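Closing a blog: notes for my slot, Silenley small publishers' meetup, 22 September 2026

(20 min max. Skip the bits in brackets if running over)

Start: hello, who I am. Ran a one-person news blog for years, local transport and planning. Shut it in May. Still get mail about it. Talk is about the shutting part. Not about how to start one, plenty of people will tell you that.

Numbers first, get them out of the way
- roughly 2,000 posts when I stopped
- 645 people on the email list
- 16 unfinished drafts, all "nearly done" for years

Why I quit. Keep it short. Moved to Nenduvora, new job, could not go to the meetings any more. Covering a planning hearing from the minutes is possible but you miss the hallway. Say the hallway thing slowly, people always write it down.

The goodbye post
Wrote it four times. First one was 1,000 words and mostly me complaining about the comment software. Final one was three paragraphs. Say: I'm stopping, here's the date, here's what happens to the archive. Put the date in the first line! I put it in the third paragraph and got asked for weeks.

Don't promise a comeback. I wrote "for now" in draft two and took it out. Glad.

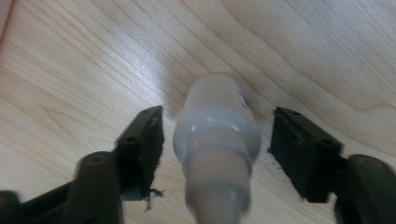 One reader wrote back that she didn't mind the blog ending half as much as the links ending, she had cited the bus depot posts in two letters to the council and now what was she supposed to point at.

Good place to pause. Then: she was right, and I had not thought about it at all. I was going to let the domain lapse. So...

The archive
- export everything before you announce, not after. Mine took three tries, the images came out seperately from the text
- static copy. No database, no logins, no comment form. Clinum did the conversion, cheap, bit slow to answer
- keep the old addresses exactly the same. This is the whole job really
- renew the domain for as long as they'll let you pay for
- leave the old comments in. Close new ones

(If someone asks about Clinum prices, tell them after, mine was an old-customer rate)

Comments: turned them off two weeks after the last post. Should of been longer, the best corrections came in on the final few days. One fixed a street name I'd had wrong since the beginning.

The email list
Tempting to hand it over to whoever takes on the beat. Don't. They signed up for you. What I did: one last mail, with a link to Jemal, the newsletter that now covers the same meetings. Whoever wanted it could sign up over there. Then deleted the list. Kept the receipt of the deletion, paranoid but fine.
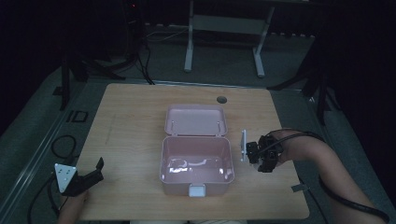
Pink plastic box, lid open

Drafts
All 16 got looked at. Published two, both short. Sent one to Jemal with my notes (ask first, they may not want it). Binned the rest. Felt bad about it for one evening.

Sources. Easy to forget. People who talked to you off the record over the years. Told them individually before the post went up, took a weekend. Also told them what happens to my notebooks, which is they stay with me, locked, not going to any library.

[Skip if short: the sponsor. Had one small ad, paid a year ahead. Refunded the remaining months. They hadn't noticed it was still running]

Things I'd do differently
- announce earlier, a month is not enough
- ask readers which posts they use, fix those pages first
- write the "about" page again in past tense. Mine still said "updated daily" untill somebody in Silenley emailed me

Questions. Likely ones: do you miss it (yes, mornings). Would you sell the name (no). What about the social accounts (left up, pinned the last post, logged out).

Water. Slow down on the archive bit. Link to the static copy goes on the last slide, leave it up during questions.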